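Home | About | Meetings | Minutes | Contact

Hudavwood Craft Market Traders
Minutes, September meeting, 7:00 pm

Chair: Shabnam Yousafzai
Notes: Thanasis Mitsotakis-Vlachou

1. Last minutes
Agreed, with one correction. The parking "solution" recorded last time should read "suggestion." No parking has been solved.

2. Stall fees
Ramasamy Events wants to raise the fee to $40 a table from the spring. Their letter says this will pay for "better footfall." Shabnam asked how they measure footfall. The letter doesn't say. It claims 3,000 visitors at the summer market, a figure that no stallholder present recognized. Thanasis was on the gate all morning and would like to know where they came in.

Agreed to ask for the count in writing before anyone signs. 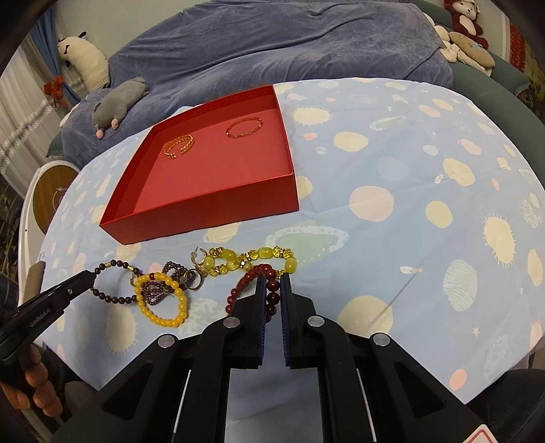 The jewelry and textile sellers pointed out that small tables pay the same as the food vans. Ramasamy promised to look at this last year. Shabnam will ask again, without much hope.

3. Card readers
Skosska have offered a group deal with 2 months free. The small print ties us in for 4 years. Several people liked the sound of it until that part was read out. Left on the table.

4. Second site at Vustska
Floor plan passed around. It shows no restrooms and one power outlet. The agent calls the hall "flexible." No vote taken. Thanasis to visit on a market day and report back on whether anybody is there.

5. Any other business
Winter banner still missing.

Meeting closed 8:40 pm.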